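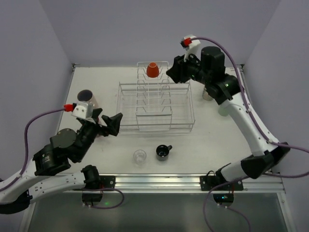
Cups go on the rack first

I used to wash the plates first and leave the cups for last. By then the rack was full, and the cups ended up on a towel by the sink, where they stayed until the next morning. In February I switched the order.

The rack is plain wire, with a narrow section down the middle where the rods dip into V shapes. I bought it under the name Kudden for 11 dollars. The dips are meant for plates, I think, but a small cup sits on them fine upside down. The orange-red one goes at the far end, and I fill in toward the front from there.

Mugs and drinking glasses wait in front of the rack until I get to them. I keep the clear glass next to the black mug, as it is hard to see against a white surface and I have knocked it over before. The tall cup stays off to the left.

I don't own a matching set. I did look at one from Neltia, six glasses in a box, and left it at the store. Odd cups are easier to tell apart when more than one person is drinking water – and if one breaks, the rest still look the same as they did.
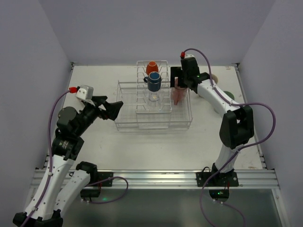 What still needs work

The pink cup is see-through, so any water spot shows. I give it a wipe with a dry cloth before it goes back on the shelf. The others I leave alone for 20 minutes or so and then put away.

The rack itself gets a scrub with an old toothbrush every couple of weeks, mostly where the wires cross. I have not found a good spot to store it yet.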